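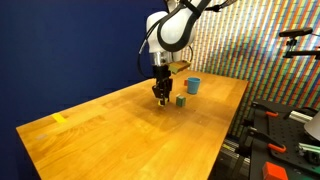 El Idrissi

Hello all, hoping someone kind can help. I've been setting up an arm in our shared workshop in the evenings and it's going pretty well, apart from the small stuff. I send it down over a little yellow piece, fingers open and pointing straight at the table, and it picks nicely near the middle. Out towards the blue cup it lands 2 mm off, always the same way. Is that the arm, or my camera up on its bracket?

Tremix

Lovely to see the colour of that timber! If the miss is always in the same direction I'd suspect the camera calibration first. Redo it with 19 points spread right out to the ends of the table - mine were all bunched in the centre and I had your exact problem. Then check the bracket is done up tight, and the clamps too while you're over there.

Plivell

What Tremix said. Also glossy wood throws highlights, so try it with the lights turned down a bit.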